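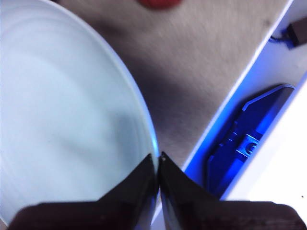 A community kitchen in Skidau has asked residents to look through their cupboards for spare dinner plates after demand for its midday meals outgrew the crockery it owns.

The Suster Kitchen, which serves a hot lunch six days a week from a former drapery shop, now seats up to 140 people in two sittings. It has been getting by with plates washed and dried between the first sitting and the second, but its manager, Njoroge Chege, said the gap had become too short.

"We finish the first lunch and the next people are already at the door," he said. "The food is ready and we are waiting on plates. That is a silly thing to be held up by."

The appeal is for large, round dinner plates in white or a pale colour. They do not have to match. Plates with cracks or chipped rims cannot be used, and the kitchen is also turning down anything with a metallic edge, as it cannot go in the microwave used for late meals.

Side plates and saucers are not needed. Bowls are welcome, though Mr Chege said there was shelf space for only 30 more.

The kitchen switched from disposable plates to china in March. Koen Lambrechts, who runs the washing-up area, said the change had cut the amount of rubbish going out at the end of the day from seven sacks to two, but had made more work at the sinks. Breakages have been lower than expected - most of them happened in the first fortnight, when plates were being stacked too high on the draining side.

Stacks are now kept low and the plates are laid out singly on the tables before each sitting. Diners are asked to leave them where they are at the end of the meal and not to pile them up with the cutlery in between, which scratches the glaze.

"People do it to be helpful," Mr Lambrechts said. "We would still prefer they left them flat."

A local hardware shop, Magyar, has agreed to act as a second collection point for those who cannot get to the kitchen during opening hours. Plates left there should be wrapped in newspaper and put in a box or a strong bag, with no more than six to a bundle.

The kitchen itself will accept donations at the side entrance on Grukarum Lane, in the mornings before lunch is served. Callers should ring the bell and wait, as the door is kept shut while food is being prepared.

Any plates left over once the shelves are full will be passed on to the tea room at the bowls club, which has agreed to take them. Mr Chege said the kitchen would put a notice in its window when it had enough.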